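Giving Up the Dryer, Eight Months In

3/10/23

I stopped using the dryer in February. It had been making a grinding noise since Christmas, and the repair quote was 300 dollars for a machine I bought used. I said I'd think about it, hung a load over the shower rod that night, and never called the man back.

The house is in Lovlow, on the north side of the hill, so we don't get much sun before noon. For the first few weeks I dried everything indoors and the bedroom windows fogged up every morning. I bought a hygrometer, looked at it too often, and started opening the bathroom window for an hour after each load. That fixed most of it.

In April I put up a line between the back porch and the fence post. My neighbor Moushumi Pathirana has had one for years and she told me to set it higher than I thought I needed. I didn't, and the first load of sheets dragged in the grass. I moved it up the next weekend.

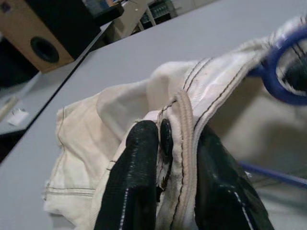 Drying times are the main thing people ask me about. Shirts and underwear take an afternoon if there's any wind. Towels take most of a day and come out stiff - I shake them hard before and after, and that helps a little. Anything heavy, such as denim or canvas, goes out first thing and gets turned once at lunch. If I forget to turn it, the pockets are still damp at dinner and it spends the night on a chair.

I wash less now, too. When a load takes a whole day to dry you look harder at what goes in it. Pants get worn several times. A sweatshirt gets hung on the hook instead of thrown in the basket. I used to run the washer almost every evening and now it's Tuesdays and one day on the weekend.

Stains are the exception. Those I deal with right away, with dish soap and cold water and an old toothbrush, and I leave the rest for wash day. Air drying is more forgiving here. If a mark is still there when the thing comes off the line, you can have another try at it before any heat has set it.

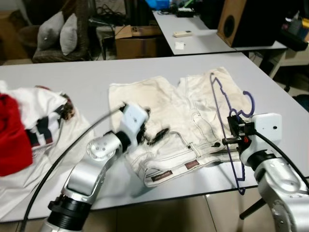 Cream jeans with dark smudges, laid out flat.

The electric meter has gone down some. I haven't worked out how much of that is the dryer and how much is the new refrigerator, which went in the same month, so I won't put a number on it.

I still don't know what I'll do about January. The line is no use in freezing rain and the shower rod only holds so much. There's a ceiling rack I've been looking at, the kind on a pulley, and I need to find out where the joists are in the laundry room before I order it.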